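Maison Clollar – Fiches pratiques
Entretien des plans recouverts de tissu et des panneaux décoratifs

Le tissu tendu sur une table de travail retient la poussière fine. Il convient de l'aspirer à faible puissance, embout plat, avant tout nettoyage humide. Une éponge bien essorée suffit ensuite, passée dans le sens de la trame. Laisser sécher 10 heures fenêtre entrouverte.

Les panneaux revêtus de papier peint se dépoussièrent de haut en bas, au chiffon sec. L'eau est à proscrire sur les joints – un papier non vinyle n'y résiste pas. Tout essai de produit se fait dans un angle inférieur.

Table à revêtement gris clair et panneau à motif de citrons :
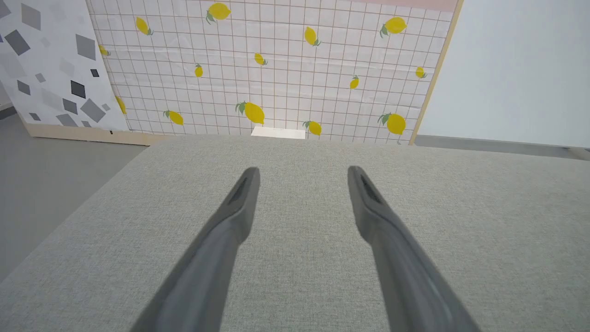
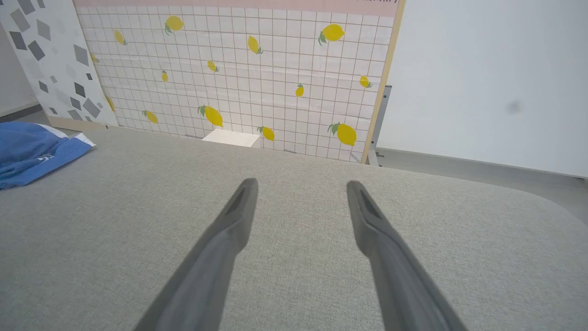 Bereket Alemneh signale que, sur un tissu gris très clair, l'eau calcaire laisse parfois une auréole, et recommande l'eau déminéralisée pour le dernier passage.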